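How to follow a lower-league soccer club from the other side of the ocean

I get asked this a lot, mostly by people who went on one trip, stood on one cold terrace with a cup of tea, and came home in love with a team they can't find on any TV channel. I was that person! I've been following Zotcombe Town from Ohio for 4 seasons now, and I've wasted plenty of money and sleep working out how to do it. So let me save you some of both.

Step 1: Get the fixture list into your calendar, then stop trusting it

Most clubs put up a calendar file you can subscribe to. Do that first. Then check the time zone setting, and check it again in March, when our clocks jump ahead a couple of weeks before theirs do. I missed the whole first half of a derby that way (we scored twice, of course we did). Games also get moved for cup runs, frozen fields and police requests, so look at the club site the night before. If the ground has a reputation for flooding, look again when you wake up.

Step 2: Sort out audio before you pay for video

Video rights down in the lower divisions are a mess and they change from year to year. Audio is nearly always there and nearly always cheap. Zotcombe's commentary is two guys and a flask, and I'd still take it over half the national broadcasts I've sat through. Sign up on the club's own page, make your login well before kickoff, and play an old clip to be sure it works. The login page will fall over at five minutes to three their time. It always does.

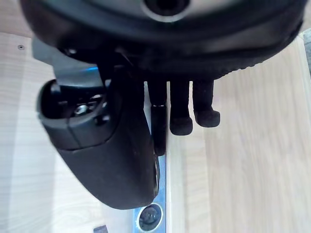
If you do want video, buy a single game first. Season passes for overseas fans can be a great deal, but they don't usually cover cup ties, and playoffs are often sold separately. Read the list of what's left out. It's short and it's where all the good games are.

Step 3: Find the local paper and one good forum

The club site will tell you a player has "left by mutual consent." The local paper will tell you he hasn't started since Christmas and his loan to Cirer fell through at the medical. You want both. For the forum, read for a month before you post anything. Learn who is grumpy for fun and who knows things. And please don't open with a long post about how you'd fix the midfield. I did, and I'm still hearing about it.

Step 4: Keep your own notes

A plain spreadsheet is fine. Mine has the opponent, score, scorers, the loan players and when they're due back, and one line on how the game felt. Loans are what will confuse you most at this level. Half your favorite forward line can belong to somebody else, and in January they all seem to go home at once.

Step 5: Send them a little money

Buy the shirt from the club shop. Join the supporters' trust if they take overseas members. Crowds in this league can be roughly 1000 on a wet night, so your small order does count for something. Group up on shipping if you can. Divya Nambiar and I split a box last winter and it cost us hardly more than sending one scarf.

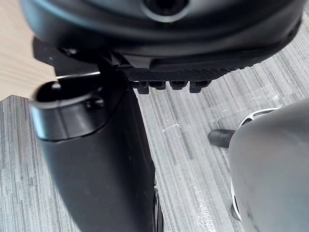 Yoon-hee Oh wrote in after I first posted this to say I'd skipped the away games, and she's right. "Your own club's stream only helps if the home side is set up to share it," she says. "Check the other team's site too, because a few of them sell their own audio and it's sometimes the only feed you'll get." She also keeps a second browser open with the live text updates, in case the sound drops out during a penalty.

I've started doing that too. The text runs a little ahead of my stream, though, so turn the phone face down if you don't want to know about a goal before the commentators do.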